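Brilura gripper build, progress report to the Stiso workshop fund
2021-08-30

Good news first: the second pair of fingers is on and it feels great in the hand! We reprinted both arms at Malabanan over the summer, and the pivots finally move without sticking. We've logged 256 tries since June, mostly on shoes — sandals are wonderfully awkward things to pick up.

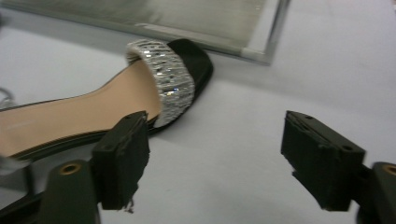 Spending is at 59 percent of the grant, with the motor still to buy. We'd like to keep 16 dollars back for spare pads, as the soft ones wear fast. Next up is mounting the whole thing on the Flornaneo arm, and we can't wait to start.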